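Shared Kitchen and Guest Floor FAQ
Skallbridge House, Hajdu Street entrance

Answers to the questions we get most often from people staying on the guest floor. If yours isn't here, write to the front office through the Stundeck portal and you will get a reply the same working day if you write before 4 p.m.

When can I use the kitchen?
The kitchen is open from 6 a.m. to 11 p.m. The door locks itself at 11. If you need something from the fridge after that, the office can let you in until midnight.

Do I need to book it?
Not for everyday cooking. If you plan to cook for more than five people, book a two-hour slot in Stundeck. A booking gives you the stove and the long end of the counter. Other guests can still come in to make coffee or toast.

What does it cost?
Use of the kitchen is included in the room rate. Group bookings are $50, and you get the money back if the kitchen is left clean. Refunds go to the card you booked with and take up to a week.

How do I get in?
With your room key. Hold it flat against the reader and wait for the green light. If the light stays red, your key has probably been near a phone and needs to be reset at the office.

Where do I keep my food?
Each room has a numbered shelf in the fridge and a numbered bin in the dry cupboard. The numbers match your room. Put your name and checkout date on anything you leave on the shared shelf. Unlabeled food is thrown out when the fridge is cleaned.

What is free to use?
Salt, pepper, cooking oil, tea, ground coffee, dish soap and sponges. Everything else in the cupboards belongs to a guest — please don't borrow it without asking.

What equipment is there?
Pots, pans, plates and flatware for everyday meals, a four-burner stove, a full-size fridge, a microwave, and the small appliances on the counter. There is no blender and no stand mixer. Small appliances stay plugged in where they are. Please don't move them to another outlet or take them to your room.

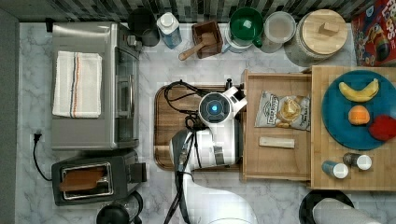
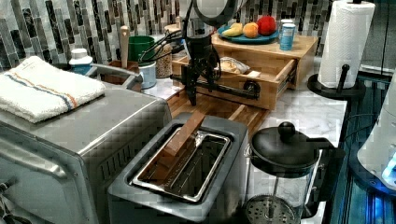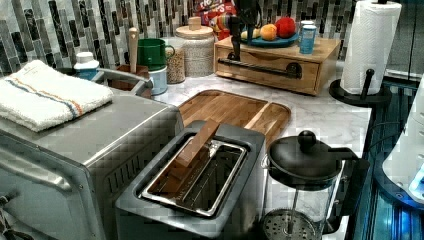

The toaster oven and toaster on the marble counter.

Can I run the toaster oven and the toaster at the same time?
No. They share a circuit, and the breaker trips when both are on. The breaker panel is in the hall and is kept locked, so you would have to wait for someone from the office to come up.

Can I put things on top of the toaster oven?
Only when it is off and has cooled down. Take everything off the top before you switch it on, towels included.

Something is stuck in the toaster. What should I do?
Unplug it first and let it cool. Use something made of wood to lift the bread out, never a fork or a knife. If it still won't come out, leave the toaster unplugged and tell the office.

How do I clean the counter?
Warm water and dish soap on a soft cloth. The counter is marble, and lemon juice, vinegar, wine and tomato sauce will leave dull marks if they sit on it. Wipe up spills right away. Don't use bathroom cleaner or scouring powder. Cut on a board and set hot pans on the stove.

Who washes the dishes?
You do. Wash, dry and put away what you used before you leave the room. There is no dishwasher. Clean towels are in the drawer left of the sink, and used ones go in the hamper by the door.

What about trash and recycling?
Food scraps go in the green pail, glass and cans in the blue bin, and everything else in the gray one. Bags are under the sink. If a bin is full, tie the bag and take it down to the yard.

Can my visitors use the kitchen?
Yes, as long as you are with them. Visitors have to be out of the building by 10 p.m.

Is there Wi-Fi in the kitchen?
Yes. The network is Ultadness Guest, the same as in the rooms. The signal is weaker by the window.

I have a food allergy. Is the kitchen safe for me?
We can't promise that. Nuts, wheat, dairy and shellfish are all cooked here. The office keeps a separate pan, knife and cutting board that you can borrow for your stay.

What if I break something?
Tell us. We don't charge for a plate or a glass. For appliances we charge the repair or the replacement, whichever is less.

The smoke alarm went off and there is no fire. Now what?
Open the window, turn on the fan over the stove and call extension 398. Don't cover the alarm or take it down.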